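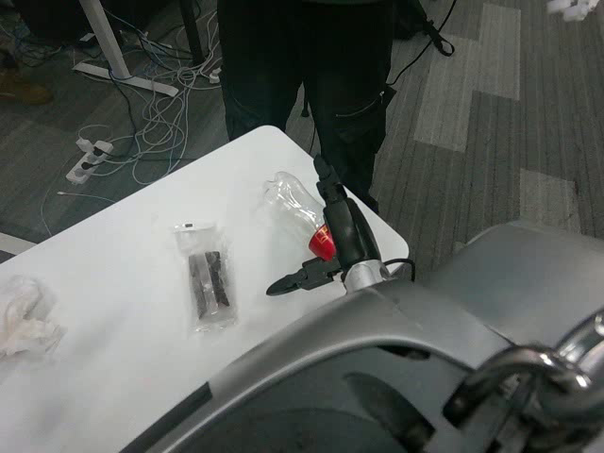

Photo: Sunee Thongsuk / Lekurgate

Automated table clearing is the use of robotic arms to remove discarded items from tables and to sort them by material. It is applied in canteens, break rooms and event halls, where the objects left behind vary in shape and stiffness. The task is treated separately from industrial waste sorting, in which items arrive on a moving belt and the position of the machine is fixed.

Technical background

Items left on tables fall into two groups. Rigid or semi-rigid items, such as bottles and cups, keep their outline when gripped and can be approached from the side. Deformable items, such as tissues and thin film, change shape on contact and often lie flat against the surface. Clear plastic presents a further difficulty, as depth sensors may return the distance to the table behind the object. A sealed packet of food must also be told apart from an empty wrapper, which is a question of whether to clear the item at all.

Two-armed machines divide the surface between a left and a right workspace. Objects near the middle can be reached by either arm, and the control software assigns each object to one arm before motion begins.

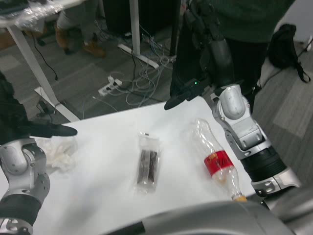
Assignment errors are a common cause of stoppages. In most systems both arms are halved in speed when their paths come within a set distance of each other, and a person standing at the far side of the table has the same effect.

Use at Stestano

The catering firm Stestano introduced the method at its Duangkaew site, a staff canteen with 500 seats, in August 2018. Clearing had until then been done by a crew of 12, working in two shifts. A review by Lajos Simon and Valquíria Dantas, published on March 22, 2020, covered 4000 cleared items and recorded 328 handed over to staff. Tissues and film wrappers made up most of the handovers.

Effects on work

No positions were removed at Duangkaew during the period under review, but the content of the jobs changed. Carrying and sorting took up a smaller part of each shift. Staff spent more time on restarting stopped machines, wiping tables and dealing with items the grippers had failed to lift. Shift leader Nipon Intarasuk told the reviewers that the work had become lighter but was interrupted more often – a point repeated by most of the crew.

Pay grades were left unchanged at first. A supplement for staff trained in restart procedures was agreed on later, after the crew argued that the new duties were closer to machine operation than to cleaning.

See also: Collaborative robot; Waste sorting; Grasp planning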